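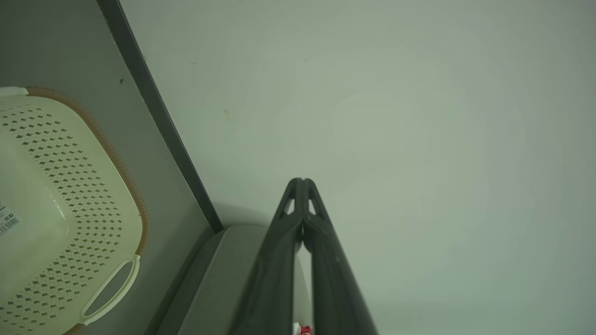
# Can a robot do the washing-up yet?

Have you ever been told to tidy the kitchen and wished, just for a moment, that somebody else would do it? Grown-ups wish that too, and quite a lot of clever people are trying to build a machine that could.

Let's start with a job you may know well, which is picking up a colander (the bowl with holes that we drain pasta in). You look at it, you reach out, and up it comes! You hardly think about it, do you?

A robot has a much harder time. Many of them have only two stiff fingers, which open and close like a pair of tongs. The robot has to work out where the rim is, or find a handle to hold, and then squeeze just enough. Too little and the colander slips, too much and it might bend. All those little holes can be muddling as well, because the robot's camera may see straight through them to whatever is behind.

At a workshop in Murcombe, one robot practised lifting kitchen things 266 times in March. It managed 249 of them, and that sounds marvellous until you imagine 17 bowls going clatter on your own kitchen floor.

So, can machines do our chores? Some of them, yes. A dishwasher has been scrubbing plates for years, and there are little round vacuum cleaners that trundle about under the sofa. But a robot that can walk into any kitchen, find the colander and put it back in the right cupboard is still learning, a bit like you did when you were very small.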